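Moved my coins to a hardware wallet, now I can't make sense of my cost basis

Posted by mudroom_ledger in Crypto & Taxes

Hi all, hoping somebody can talk me down a little. I bought small amounts of crypto on Stustel over a couple of years, mostly whenever I had something left over after rent. Last January I got nervous about leaving everything on an exchange and sent the whole lot to a hardware wallet. Fine so far. Then in the spring I sent part of it to Jukberg to sell, because their fees looked better, and I cashed out $600 worth.

Now Jukberg's report shows that sale with a cost basis of zero. Zero! As if somebody handed me the coins for free. I know I paid $372 for that batch, I have the emails. Do I have to report the whole $600 as profit? And did I already owe something when I moved the coins to my own wallet?

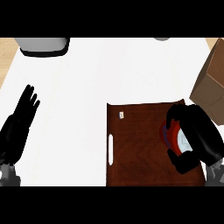
I've tried one of those portfolio trackers (Lestotus) and it imported the Stustel side okay, but it lists my transfer out as a sale and my transfer in to Jukberg as a brand new deposit. So now I have two wrong versions instead of one. I'm in the US, no business, no mining, just me buying and mostly forgetting about it.

pocketful_of_sats
Breathe, this is super common! Moving coins between wallets you own isn't a sale, so the January transfer by itself isn't taxed. Jukberg shows zero because they only saw the coins arrive and have no idea what you paid somewhere else.

You report the sale with your real cost, so if $372 is right then your gain is $228 before fees. Download the full history CSV from Stustel now, while your account is still open (I lost a year of records when I closed one, and never again). Save the transaction IDs for both transfers too, so you can show it's the same coins the whole way.

In Lestotus, look for the two halves of each transfer and mark them as a match. Once I did that on mine the fake sale went away. One thing to watch is the network fee: if you paid it in coin, that little bit can count as spending, so don't just delete the line.

gravelroad88
just put zero and pay it, not worth the headache for that amount

quietmargin
Please don't put zero if you have records, you'd be paying tax on your own money. I'd add one thing to the first reply, though. Check which batch you're counting as sold. If you bought at different prices and never picked specific lots before selling, it's generally the oldest coins that go first, and those may not be the ones you paid $372 for. My oldest lot cost me $173 and I'd been using a newer one by mistake, so my numbers were off and I had to send in a corrected return.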